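**Ticket:** success rate drops on the stove tasks after the Dosham policy retrain
**Component:** Petau eval harness, kitchen scene
**Owner:** Sunil Bandara
**Status:** open

Baseline was 600 demonstrations, 50 rollouts per task. The retrained checkpoint loses 40 points on the stove tasks. Training loss looks normal and the other kitchen tasks have not moved.

First check was the action scaling, which matches the config. Then I went through the renders for one episode.

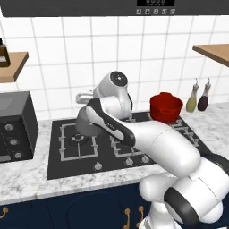
Joint limits are not being hit in the logs. I replayed the same seed with the old checkpoint and the new one. The joint traces agree at the start and then split during the approach, so the reset state is fine.

**Update, June.** Swapped the depth encoder back to the Uddin weights. No change. Turned off colour augmentation. No change. Fixed the pot poses and ran again with the retrained checkpoint.
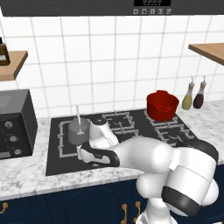
Grasp pose error is now logged per step. It grows with the length of the action chunk, which points at the chunk blending in `dulberg_smooth`. The retrain config left the blend window at 2 and the old run had it unset. That setting was not listed in the config diff as the key had been renamed.

To do:

- rerun 50 rollouts with the window unset
- same again with the old checkpoint and window 2
- make the diff script fail on unknown keys

Do not quote the retrain numbers in the method comparison until the first two are in.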